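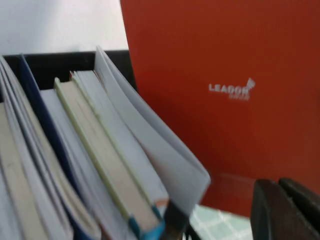

Foto: Kekeli Adjei / proyecto Semaan

Foro Grudero > Teleoperación y demostraciones > Carpetas y libros en un archivador: ¿cuántas demostraciones?

kekeli_a
Buenas tardes a todos. Perdonen mi español, lo aprendí de mayor y todavía escribo despacio. Estamos enseñando al brazo a sacar una carpeta de un archivador y a guardarla otra vez entre los libros. Lo hacemos por control remoto, con la cámara de la muñeca. Llevamos 200 demostraciones desde noviembre y la política todavía confunde los bordes: los lomos y los cantos de las hojas están inclinados en diagonal y varios son casi del mismo blanco. La carpeta naranja (la de LEADOR) la encuentra siempre. Con las blancas falla mucho. ¿Debo grabar más o cambiar la manera de grabar?

uvdale_norte
Graba más. Nosotros en Uvdale no vimos nada estable hasta pasar de 1,000 y eran objetos más fáciles que el papel. Con 200 no puedes sacar conclusiones.

Marejada
No estoy de acuerdo. Si las 200 están hechas con prisa, mil hechas igual te darán el mismo error. ¿A qué velocidad mueves la muñeca cuando te acercas? En tu foto los libros salen un poco borrosos.

kekeli_a
Me acerco bastante rápido, es verdad. Cada demostración dura alrededor de 60 segundos y gasto casi todo el tiempo en el agarre, no en el acercamiento.

Marejada
Pues prueba al revés. Acércate despacio, para un momento delante del archivador, y después entra con los dedos. Esa pausa ayuda mucho, porque la imagen queda limpia justo antes de decidir.

uvdale_norte
La pausa también tiene un problema – el robot aprende a quedarse parado. A nosotros nos pasó y tuvimos que recortar todos los episodios a mano.

tornillo_flojo
Una pregunta, ¿por qué no guiarlo con la mano en vez del mando? Para meter una hoja entre dos libros yo necesito sentir la resistencia. Con el mando de Nunudness no siento nada y doblo las tapas.

kekeli_a
Lo intenté con la mano, pero mi brazo entraba en la vista de la cámara y tuve que borrar esos episodios. Además hay una cubierta o carpeta blanca que se abre hacia fuera y se pone encima de la naranja. Con el mando por lo menos puedo rodearla por el lado.

tornillo_flojo
Esa solapa yo la dejaría en unos episodios sí y en otros no. Si siempre está igual, la va a memorizar.

Marejada
De acuerdo con esto último. Y cambia también el orden de los libros entre una tanda y otra.

uvdale_norte
Yo sigo pensando que son pocas. Pero bueno, haz 2 tandas, una con pausa y otra sin ella, y compara.

kekeli_a
Muchas gracias. Empiezo con la tanda sin pausa, pero más lenta, y escribo aquí los resultados cuando los tenga.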